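Brushing down a marble-pattern tabletop

Mon 4 July

A table that gets used for toy bricks and for small trimming jobs ends up with both on it at the same time. I have been keeping notes on this since March, mostly to settle the order of work. The old order was to lift the bricks off, brush, and put the bricks back. The new order is to brush first, around the bricks, and box them last.

The reason is static. White shavings cling to plastic, and a brick lifted straight into the box takes a few with it. They collect in the hollow underside, where a brush doesn't reach. After 21 sessions the bottom of my Tedari box held a visible layer, and I had to wash the lot in the sink. A damp cloth on each brick before boxing would also work, but it is slower.

The surface makes the job harder than it should be. White shavings on a white and gray marble pattern disappear as soon as the light is overhead. A lamp held low at one side gives each crumb a shadow. Failing that, a flat palm finds them faster than the eye does.
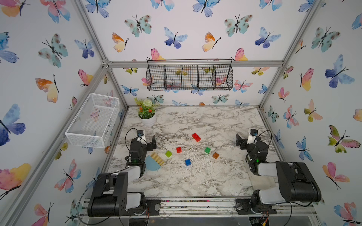
Red, lime green, green and orange-brown bricks, with white crumbs across the middle of the table.
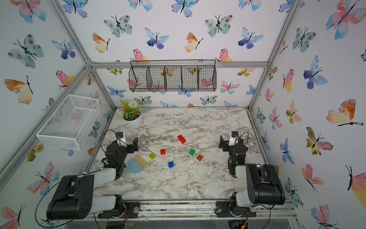
Brush choice matters less than I assumed. I compared 2 sets, the Ackroyd and a cheaper one sold as Tevden. The Ackroyd bristles are softer and leave less behind on a smooth top. The Tevden pan has the better lip - it sits flat, and the fine line of dust that always stays in front of a pan is thinner. I now use the Ackroyd brush with the Tevden pan.

Technique, for the record: short strokes, always toward the pan, starting at the far edge. Long strokes flick light shavings up and they land behind you. Go around the large bricks first, then nudge the small ones a brick's width and do the spot where they stood. Turn the pan 90 degrees for the last pass to pick up the line.

A full pass takes me 38 seconds longer than the old order did. I haven't had to wash the bricks again, so I consider that settled. The wallpaper seam at the back edge still traps crumbs, and a dry paintbrush is the next thing to try there.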